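Lirnance Floor Sealer for Stone Carpet and Pebble Floors (Satin)

Sold by the can, one size only. Mixed and packed here at Bakke.

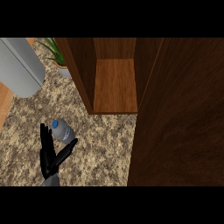
I started making this sealer because I got fed up with the ones I was buying. I'd been laying and fixing stone carpet floors for years (the kind where little stones are bound together in resin and troweled out flat) and every customer called me back with the same two complaints. The floor had gone dull by the door, and the dirt had gotten down between the stones and wouldn't come out. I tried the glossy sealers, which look like spilled syrup. I tried the cheap water-based ones, and they wore off by the next winter. So I talked a friend with a paint mixing setup into letting me mess around in his shop on Thursday nights, and Lirnance is what came out the other end.

It's a satin finish, clear, and it goes on with a short-nap roller. That's really the whole pitch! It won't make your floor look brand new if the stones themselves are chipped or coming loose. It will bring the color back up a bit and make mopping a lot less annoying.

What it's good for

Hallways, mudrooms, living rooms, shop floors, covered porches. Stone carpet is the main one, but I've also used it on exposed aggregate concrete and on a terrazzo kitchen that somebody had stripped with the wrong cleaner. I have not had good luck with it on polished granite tile. The surface is too tight and the sealer just sits on top and peels, so please don't buy it for that.

It's fine over underfloor heating as long as you turn the heat off the day before and leave it off until the sealer has cured. I forgot once, in my own hallway, and ended up with a patch of tiny bubbles by the coat rack that I still look at every morning.

How far it goes

One can covers 300 square feet on a fairly tight floor with a single coat. Open, pebbly floors drink a lot more than that, especially the first time, so if yours is the kind where you can feel every stone through your socks, order an extra can. You can send an unopened one back (details further down).

You want 2 coats. People write in asking if they can get by with one, and sure, you can, but the first coat mostly disappears into the floor and the second is the one you end up walking on.

Putting it on

Vacuum first, then vacuum again going the other way. Wash with warm water and a small squirt of plain dish soap, rinse it twice, and let the floor dry overnight. If there's old wax down there you have to get it off or you're wasting your money. We carry the Oltance stripper for that. It stinks, so open the windows.

Stir the can, don't shake it. Pour some into a tray and work in strips starting from the far corner, heading for the door. Keep the roller wet and don't go back over a strip once it starts to turn tacky, even if you spot a missed bit (you'll catch it on the second coat). Wait 8 hours and go again.

Socks are OK the next morning. Give it 60 hours before shoes, furniture or the dog. Rugs are the slow one, I'd leave them rolled up for a full week so the air can get to everything.

Looking after it

Vacuum with a brush head and mop with clean water when it needs it. Skip the steam mop. Skip anything with vinegar in it too, I know the internet loves vinegar, but it does the finish no favors. A busy hallway will want a fresh coat every couple of years and a bedroom can go a good while longer. You don't have to strip it in between, just clean it well and roll on another coat.

If something heavy lives on the floor, like a bookcase or a big cabinet, put felt under the feet. And if you're sealing around furniture you can't move, run tape along the bottom edge before you start, because dried sealer on a painted baseboard is a pain to get off.

Questions I get a lot

Will it change the color? A little. Tans and browns come up warmer and grays go a shade darker. Put a dab in the corner of a closet first and look at it in daylight.

Is it slippery? No more than the bare floor when it's dry. For a porch or anywhere that gets rained on, stir in a packet of the Flirnametti grit with your second coat. It looks slightly cloudy in the can and dries clear.

Can I thin it? Please don't.

Does it smell? Yes, for a day or so, kind of like a new shower curtain. My wife takes the kids to her sister's when I do ours.

Ordering and returns

We ship most days, and orders that come in before noon usually go out the same afternoon. I can't ship it once the nights drop below freezing, as the stuff is ruined if it freezes in the truck, so folks up north should get theirs ordered by the end of September. Keep it somewhere that stays above freezing at your end, too.

Unopened cans can come back for a full refund, you just pay the postage. Opened cans I can't take, but if you've had trouble with one, email me some pictures of your floor and tell me what was on it before, and we'll try to sort it out.

Vaughan Sheehan
Bakke Floor Supply

Goes well with: Oltance Wax and Polish Stripper, Flirnametti Anti-Slip Grit, short-nap roller sleeves, felt furniture pads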